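Getting your weak hand working at home, no hoop needed

Quick one before training. Got asked about this again by three parents on the Trirdale under-14s, so it's going on the site and I can just send the link.

The problem is the same every autumn. Kid can go right all day. Defender works it out by the second quarter, sits on that side, and it's turnovers till the buzzer. You don't fix it in a one hour team session with two balls between five players. You fix it at home, 17 minutes a go, most days.

What you need

A ball. Proper size for the age, pumped up right. Drop it from head height and it should come back to somewhere near your waist. If it dies at the knee, get the pump out.
Shoes. Not socks, not slides.
A hard floor. Garage, patio, hallway if the people downstairs are at work.
Phone or kitchen timer.

I use a Zenholm rubber ball for indoors because it was cheap and I don't mind it getting scraped. Anything will do. Don't buy a special heavy one, not yet anyway.

Before you start

Move the breakable stuff. Check the floor is dry. Leave yourself a big step of space on every side, more if there's a radiator.

Stance next. Feet wider than the shoulders, knees bent, backside down, chest up. Free arm out in front like you're holding a door shut. Most people stand up straight after ten seconds because the legs burn. Sit back down. The height of your hips sets the height of the dribble, so if you're tall the ball is slow.

Fingers do the work, palm stays off the ball. If your palm is black when you finish, you were slapping it.

Part one - warm up, two minutes

Ball round the waist, both directions. Round each knee. Then figure of eight through the legs, no dribble. Look up. You'll drop it, doesn't matter, pick it up and carry on.

Part two - pounds, four minutes

Weak hand only. 200 dribbles, split like this:

50 at waist height, hard as you can
50 at knee height
50 at the ankle, fast and small
50 back at the knee with your eyes shut

Hard means hard. The ball should be in your hand longer than it's in the air. If you finish well under the four minutes go again from the ankle ones, they're allways the worst.

Lose it and you pick up the count where you were. Some coaches make you start over. I tried that with the younger group and they just hated it.

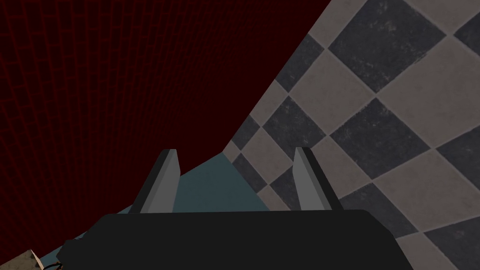 Part three is crossovers, and for these you want marks on the ground so you can tell how wide you're going. Chalk is fine outside, masking tape inside. Big tiles are better than either if you've got them. Take a checkered floor like the one in the picture, charcoal and pale grey laid as diamonds - pick two pale ones with a dark one in between, and the ball has to hit pale, pale, pale every time it changes side. Hit the dark and the crossover was too narrow. Four minutes. First minute slow, right to left and left to right, just landing it on the mark. Then speed up. Then throw in two weak hand dribbles before each cross, so the hand has to control it and then get rid of it.

Keep it below the knee. A high crossover is a gift to whoever is guarding you.

Common faults here:

Carrying it over. Hand slides under the ball and drags it across. Ref will call that. Hand goes on the outside edge and pushes.
Feet stuck together. Shift your weight with the ball.
Reaching back with the catching hand. Have it waiting, low, palm facing in.

Part four - moving, five minutes

Needs a bit of length. A drive is good, a long hallway will just about do.

Walk forward, weak hand, six or seven steps. Walk backwards, same hand. Then side slides. Then the same at a jog if you've got room, stopping dead on a jump stop at the end. Ball stays out by the little toe, not in front of you where you'll kick it.

Last minute is hesitations. Two quick dribbles, stand up a touch like you're about to pass, then drop and go. Sell it with the shoulders and the eyes. Feels daft in a garage. Do it anyway.

No length at all? Do the whole part on the spot, stepping forward and back with one foot at a time. Not as good, better than skipping it.

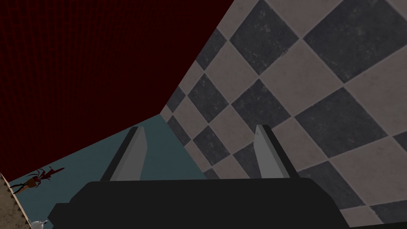 Robot gripper with its two light grey fingers, facing in between two walls.

Part five - finish, two minutes

Sit on the floor. Legs out, ball beside you on the weak side, small dribbles with fingertips only. Then swap one finger at a time, first finger, middle, ring. The little finger is hopeless, give it a try though. This is boring and your forearm will ache. Nothing else I've used does as much for touch, so please don't cut it because dinner's ready.

Total is 17 minutes. Set the timer so there's no arguing.

How often

Five days out of seven. Sunday off, plus whichever night you've got team training. Do it for four weeks before you decide if its working. In the first week everybody gets worse, or feels like it, because they're finally looking up. Second week the eyes shut ones start to come.

Write down one number a day. I'd go with the longest run of ankle dribbles without losing it. My own best is 315 and I was not playing well at the time, so take from that what you like. It's a number to beat, doesn't mean you can run the point.

When to make it harder

Only once the 50 with eyes shut goes clean three days running. Then pick one:

Second ball in the strong hand, same rhythm, then alternating
A tennis ball in the free hand, toss and catch while you dribble
Somebody in the house holding up fingers for you to call out

One at a time. Kids try all three on day one and the lamp goes.

The other cheap trick is daily life. Brush your teeth with the weak hand. Open doors with it. Throw socks in the wash with it. I can't prove it does much but it costs nothing.

Neighbours

Folded yoga mat takes the edge off the noise but kills the bounce, so only for part five. Otherwise ask what times suit them. Before 8 in the evening is usually alright.

Bringing it to the court

Next scrimmage, first three times you touch the ball, go weak side. Even if the strong side is open. Tell your coach first so they don't shout. You'll lose one of them, probably off your foot.

Enelis court is open for shooting from half five, bring your own ball, and I'll do weak hand lay-ups as a seperate page when I get a minute.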